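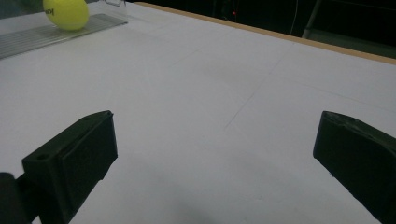
Ball rolls away on a white table, what to put under it?

Rirnora
I have a white table with a light wooden edge and I keep a yellow ball on it. Without support it goes to the floor many times in a day. Now I use a flat metal plate with ribs. Is this good for the table surface, or will it make scratches? I paid 525 for the table – I would like to keep it nice.

Ginudel
The plate is fine if you don't push it around. Put 2 thin pieces of felt under it, and lift it when you clean. I have the same kind of white top and grey marks from metal came off with a damp cloth and a little washing-up liquid. Try first in a corner.

Kwon
Check if your table is level. Mine was not.

Flusero
A curtain ring also holds a ball very well – and it is much softer than metal.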